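**Bellineo to Open Weekday Lunch Counter and Expand Takeout Menu**

Apr 24, 2020

Bellineo, the neighborhood restaurant owned by the Grímsdóttir family, will open a takeout lunch counter in August, serving soups, grain bowls and hot sandwiches on weekdays. The dining room menu will remain as it is.

The counter menu will list 7 dishes and change with the season. Two of the dishes will be vegan, and gluten-free bread will be offered with every sandwich at no added charge. Lunch orders may be placed by telephone or at the side entrance on Cikano Street.

"Our guests have asked for a quicker lunch for several years," said Attila Szabó, general manager of Bellineo. "We have taken the time to build a menu that travels well and still tastes like our kitchen."

Recipes were tested over the winter with regular guests, who returned 1,122 comment cards. The roasted beet soup and the braised chicken sandwich received the highest marks and will be available daily. The kitchen expects to prepare up to 200 lunches a day.

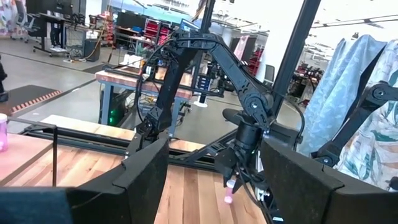
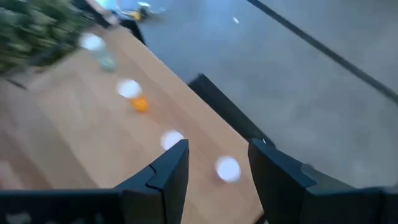

Bread for the counter will be supplied by Sutent Bakery, which has provided the restaurant's dinner rolls since it opened. Office orders of ten meals or more should be placed by 3 p.m. on the previous business day. Gift cards purchased for the dining room will be accepted at the counter at full value.

The complete lunch menu, with prices and allergen information, will be posted at the restaurant before opening day.

**Media contact:** Attila Szabó, General Manager, Bellineo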